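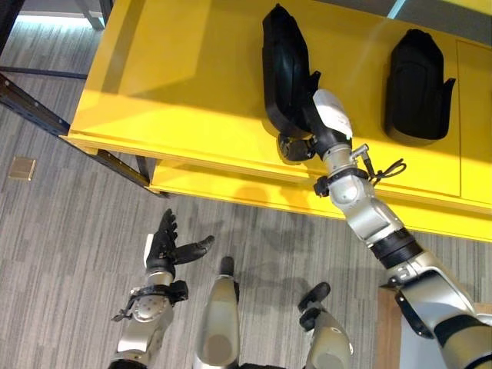 *Dana Wexcombe*

### 3.2 Collecting the demonstrations

I ran all 300 demonstrations by remote control, and I'll admit the first 11 were pretty rough. The task sounds easy: move the black Troltero shells between the yellow furniture and a gray bin. But the shells are ribbed and narrow toward one end, and when you're working through somebody else's fingers, well, it takes a while before your thumb goes where you want it!

My favorite grasp is the one where the right hand closes around a shell on the yellow tabletop and the left just stays open, out of the way. I tried using both hands together early on and gave up after 2 sessions – the arms kept crowding each other and I kept apologizing to them.

The bin was its own problem. Fingers tend to catch on the rim near the corners, so I slowed way down there, and those episodes run longer than the rest. I kept them in the training set anyway. In Figure 2 the right hand has its fingers curled around both the rim and the lower end of a shell, while the other two shells rest on the cardboard.

**Figure 2.** Right-hand grasp at the near corner of the bin, Grube task. 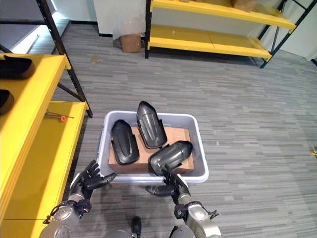
### 3.3 Labeling and cleanup

I marked the start and end of each grasp by hand, then went back over the bin episodes in May with fresh eyes and fixed the ones I'd cut too early.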